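I have used the Orlandini trimming tool for one winter now, and I think it is time to write something about it. I bought the medium set, with a steel ribbon loop, a pear loop and a straight blade that fits in the same handle. My first teacher, Harish Annamalai, always worked with a piece of saw blade bent by hand, and for years I did the same. So I came to this tool with some doubt.

The handle is beech, oiled and not varnished. It is a little too thick for me. After an hour of trimming feet on small bowls I feel it in the thumb. A friend with bigger hands, Vignesh Joseph, finds it perfect, so please try it in the shop if you can.

The loops are very good. I throw mostly with a gray stoneware from Skelstead which has a lot of grog, and this clay eats tools. The pear loop stayed sharp for 173 bowls (I keep a notebook of everything that goes in the kiln). The old Dorano loop which I had before was dull already in the second week. On porcelain the ribbon leaves a clean, almost polished surface, and I stopped using the rib after it.
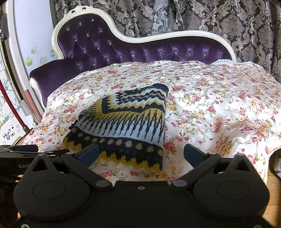
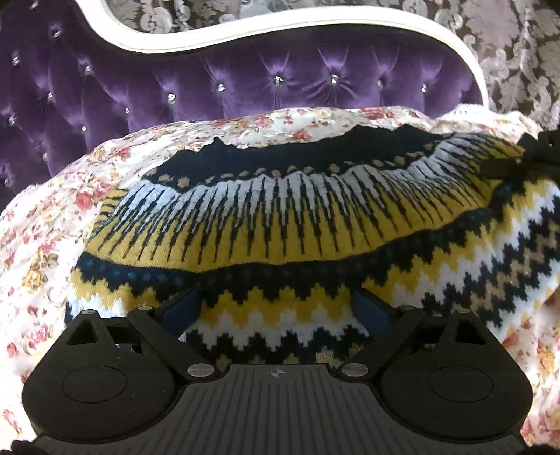
The weak point is the collar that holds the loop. It is a small brass ring with a screw, and fine clay goes in the thread. On a Wednesday in the middle of an order for 6 teapots it refused to open, and I had to leave it in warm water overnight. Now I brush it after each session and put one drop of oil. The straight blade also moves a little in the collar when you press hard – for cutting facets I would not trust it.

I asked Biseck, where I bought the set, about spare loops. They sell them separately, five in one packet, but only in the pear shape. For the ribbon you must buy the whole set again. I find this a pity for a tool at this price.

Would I buy it again? Yes, for the pear loop and for porcelain work. If you make large planters, or you cut facets often, I would look for a one-piece tool without a collar. I give it four stars, and I will add a note here when the first loop breaks.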